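21 September 2017

Evening, after the long ride

Today I rode 54 kilometers, and my legs are telling me this with every stair. The plan was only to go to Neston and come back on the same road, but the wind was behind me and I made the foolish decision to continue to Kekwood. Of course the wind was then in my face for the whole way home.

The new chain is good. I put it on last night and I was afraid that I had made it one link too short, but it goes on the biggest cog without a complaint. The Dumitrescu rear light is a different matter. It has a bracket which slides down the seat post on every rough piece of road, so after one hour it was lighting my back wheel and nothing else. I stopped two times to push it up again. I paid 12 for it and I think the old one, with tape, was better.

In Kekwood I ate my sandwiches on the wall by the church. A group of riders came past on electric bicycles, all older than me and not one of them breathing hard. I was a little jealous, I admit it. There is one in the shop window in Neston with a Celtell motor, and I looked at it for too long. But it would not go up the stairs to my apartment – or it would go, with me under it.

The hill after the Kekwood bridge I did without walking. Last year in September I walked the top part, so this is progress. I used the second smallest gear and I did not look up until the white gate. My breathing was terrible, but I kept the feet turning. 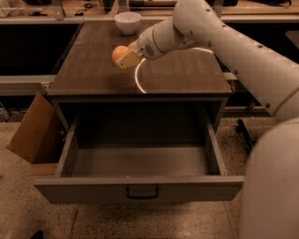 Things to do before the next ride

The brake pads in front are thin. I can hear it more than I can see it. I have one new pair somewhere in the kitchen, probably with the batteries.

Clean the bottles properly, with the small brush. The blue one smells of old lemon.

Move the saddle back a little, maybe half a finger. My hands became numb on the way home and I believe I am sitting too far forward since I changed the post.

The counter says 246 kilometers for this month. I wrote in spring that I wanted 300 in every month, and I have missed it in two of them already. There are still nine days, so one more ride to Kekwood would be enough, if the rain stays away and my left knee agrees. It was clicking on the last part of the road, without pain.

Now soup, and then bed. I forgot to buy bread.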